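4.2 Comic first-person stories and the unreliable teller

The second group of texts in the Husgate collection consists of short comic monologues in which the teller reports a run of personal disasters and then announces a fresh start. We read 782 of these, none longer than 800 words. Most open with a proverb or a piece of borrowed advice, which the teller then misapplies. Omoregie calls this the "false door" opening, and we keep the term.

Two features separate the group from the Floseck sketches discussed in 4.1. The teller speaks to a listener who never answers, and the injuries described grow less likely as the story goes on. In a sample of 100 texts, the first complaint was nearly always an ordinary one, such as a lost job or a bad tooth. By the third paragraph the complaints could no longer be true together.

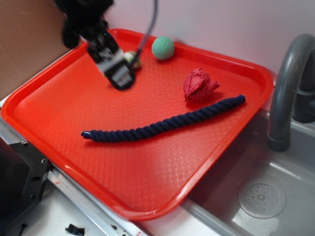
Figure 3. Gripper over the red-orange tray.

Readers in the Undico survey were asked to mark the point at which they stopped believing the teller. Their marks fell close together in the texts with a named setting and were widely scattered in those without one. A place name seems to hold belief for longer, even when the events are absurd. We did not find the same effect for dates or for the names of minor characters.

The endings are harder to sort. Some tellers leave on a journey, some go back to a former lover, and a few break off in the middle of a sentence. We treat this last kind separately in section 5, as it also appears in the letters.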